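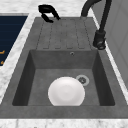

Güven Coşkun wrote:

> I keep reading that you should "just collect more demos" and I'm about ready to throw the controller across the room. We're doing dishes in the sim kitchen (plate out of the sink, mug out of the sink) and I've driven 54 episodes by remote over the past couple of weeks. The Asum policy trained on them gets to the basin fine, then dithers over the plate like it's afraid of it. Sometimes it pinches the air next to the rim and goes off to the drainboard with nothing, very pleased with itself.
>
> My questions for the list:
>
> Do people really sit there and drive thousands of these? Our Jakbridge folks have 3000 as a target in their planning doc and I can't see where the hours come from.
>
> Should I throw out the episodes where I fumbled and had to go back in? I've been keeping them but I'm embarrassed by them.
>
> And does anyone get better results leading the arm by hand on the real thing and then copying that over into sim? Ďurica has a loaner arm I could use for a few days.
>
> Sorry for the long mail. It's past 11 pm here and I've been looking at a sink since lunch.
>
> Güven

Hi Güven, hi all,

Oh, I know that sink feeling! I spent most of September on a Vunby kitchen setup and by the end of it I was parking my own coffee cup at home by approaching from directly overhead and pausing. My daughter noticed before I did.

I'll take these out of order because the middle one is the one I have opinions about.

> Should I throw out the episodes where I fumbled and had to go back in?

Please don't! Or don't throw out all of them, anyway. I did exactly that on my first round. I went through with a cup of tea and deleted everything that looked clumsy, and kept a nice tidy set where I swooped in and got the plate first try. Then the policy missed a grasp by a hair (as they do) and had no idea what came next, because I'd never shown it a person who missed and had another go. It just carried on with the rest of the motion. Sounds a lot like your air pinching, no?

What I do now is sort into two folders. The first gets anything where I recovered: missed the rim, backed up, came in again, got it. The second gets the ones where I was plain lost, where I bumped the faucet, or stopped to answer the door, or drove the wrist into some horrible twist and wiggled my way out of it. The first folder goes into training whole. The second one I trim if there's a clean stretch in it and otherwise I leave it on the disk and feel bad about it from time to time.

One more thing on this, look at your pauses. I hover. I didn't know I hovered until I plotted gripper height against time and there it was in nearly every episode, a long flat shelf right above the sink while I made up my mind about the angle. If your demos are full of you sitting still above the drainboard thinking, the policy learns that sitting still above the drainboard is a fine way to spend an afternoon. It can't tell thinking from doing. I'd bet a good part of your dithering is in there. I clip the stillness before training now, only the long stretches, and I leave the short settle before the fingers close because it does seem to need that.

> Do people really sit there and drive thousands of these?

Some do, I think, with a lot of people and a rota. I've never got anywhere near 3000 by hand and I wouldn't try. I'd push back on the planning doc a little, or at least ask what they're counting. If it's 3000 episodes out of a generator that takes your human ones and shuffles the object poses and replays the pieces, fine, that's a week of computer time and you only need a decent seed set. If it's 3000 with a person on the stick, somebody should price that out with your wrist in mind.

For a single thing in a single sink I'd say your 54 ought to be getting you further than it is, which makes me think it's what's in them more than how many. Where does the plate start? I'm asking because mine was always in more or less the same spot, slightly left in the basin, right up by the drain, and I'd have sworn I was varying it. I was varying it by a thumb's width. The policy had learned the sink, and the plate was sort of incidental. Try shoving the plate hard up against the front wall, or over to the right, and see if the gripper still goes to the old place. If it does, you've got your answer and it's a cheap fix.

Plates are mean, too. A plate lying flat on the bottom of a deep basin gives you hardly anything to grab, and there's a wall close by whichever way you come in. I ended up always taking the rim on the side with the most room, even when another side was nearer, and I made myself write that down on a sticky note and stick to it. Before that I was picking a side on a whim. I'm told a policy can handle a person who does it two different ways, if there's enough of each, but with a small set it seems to want to split the difference, and the middle of the plate is not a place you can grip.

Mugs are a whole other pleasure. Do yours lying down as well as standing up, if you haven't.

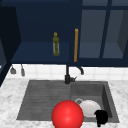
*Mug on its side in the basin, bottle up on the open shelf.*

With a mug lying like that I go back and forth on handle versus body. The handle feels like the obvious thing when you're the human. From the stick it's miserable, it's thin and you have to get the wrist just so, and I'd lose half an episode lining it up (see hovering, earlier). Across the body is duller and quicker. I did a morning of each and then binned the handle ones, which hurt, but the body grasp was so much more repeatable from one demo to the next that I didn't look back. If you need it upright at the end, that's another matter and I'd love to hear from anyone who's got a clean way to do the turn over the drainboard. Mine involves setting it down and regrasping and it looks like a bear opening a jar.

Oh, and turn off the fancy camera view while you drive, or at least don't rely on it. I was collecting with a lovely swooping view I could orbit around with my left hand, and peeking behind things whenever I felt like it. The policy doesn't get to peek. If it only sees a front view and a wrist view, then that's what you should be driving from, even though it's slower and you'll swear a lot the first day. My demos got uglier and the policy got better.

> And does anyone get better results leading the arm by hand on the real thing and then copying that over into sim?

Mixed feelings. Leading by hand is so much nicer! You feel the plate touch the wall, you can tell straight away when the fingers are on, and the motion comes out smooth without you trying. For anything with contact in it I'd take it over a controller any day. But for your case the copying over is where I'd worry. You'd need the real sink and the sim sink to agree pretty well on where the basin floor is, and when I tried it with a tub standing in for the basin I spent the whole time chasing small offsets and ended up with a gripper that politely pressed the plate through the floor. Also your own hands and arms will be in the real camera views unless you replay everything, so budget for the replay.

If the Ďurica arm is free and you have the days, I'd still borrow it, just maybe not for data. Use it to find out how you'd naturally go for the plate, which side, what tilt, how low you start closing. Then go back to the remote and copy yourself. I learned more in an hour of pushing an arm around than from a week on the sticks, and none of that hour ever went in a training set.

So if it were me I'd do the height plot tomorrow before driving anything new, then check the plate starts, and only then collect more. Could you post the plot when you have it? I'm curious whether everybody hovers in the same spot or if it's just me.

Also which Asum version are you on? There was a thing with the gripper signal getting smoothed along with the joints, so that a close turned into a sort of slow maybe. I don't remember whether that was fixed or whether I just stopped noticing. If your fingers look mushy in playback, check there.

Go to bed!

Marit

P.S. Whoever on here had the foot pedal for marking the start and end of an episode, could you resend the wiring? I've lost the mail and I'm back to reaching for the space bar with my elbow.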